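The mat in my garage is called the Lusarari, and it used to be tires. The product page was very proud of this. According to the page, my order was made almost entirely from tires that had finished their first career, and I have to say the smell backs up every word.

I bought it in June, when I had decided to become a person who does squats. The concrete out there is cold and a little crumbly, and I had been reading reviews of rubber flooring at an hour when no one should be reading reviews of anything. It came down to two choices. Duggan sold interlocking tiles, the puzzle kind, for $165. Gellby sold one big roll for $278, delivery included, and every single review of the Duggan tiles mentioned the corners curling up. I don't like curling corners. I bought the roll.

Delivery included turned out to mean delivery to the curb. The roll weighed 100 pounds and had the personality of a dead seal. I tried lifting it, then walking it end over end, and finally pushed it up the driveway with my foot like a man moving a log in a cartoon. My neighbor waved from his porch. He did not get up, and I respected that.

Then you have to let it relax. The instructions say to unroll it and leave it for a day. Mine took most of a week, with paint cans on both ends, and one corner still sat up every morning like it had heard something. So much for the curling.

The smell deserves its own paragraph. Picture a bike shop in August with the door shut. I washed the thing twice with dish soap, then bought a bottle of something called Derkari, a rubber cleaner that smells of lemon, and for a while the garage smelled like someone had run over a lemon. It did fade. By fall I only noticed it when I opened the door, and my wife only noticed it on my clothes.

Now it's December 2018 and I can give you a proper report. The mat is excellent. Nothing has torn, the water heater can drip on it all it likes, and my feet are warm. I have dropped a full toolbox on it and the toolbox came off worse.

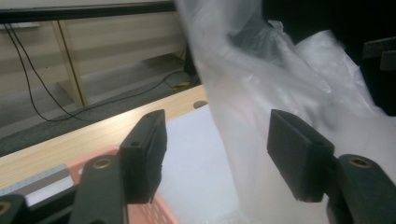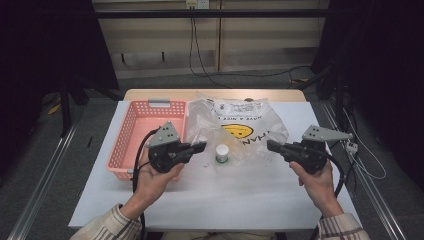

As for the squats, I did them for 2 months. The mat now holds up a chest freezer, a snow shovel and a box of tile samples from back when we were going to redo the bathroom. I stand on it to look for frozen peas. If you want one, measure your garage first, then measure it again with the door closed, and get the Gellby roll in the thinner size. I got the thick one, and the side door has scraped ever since.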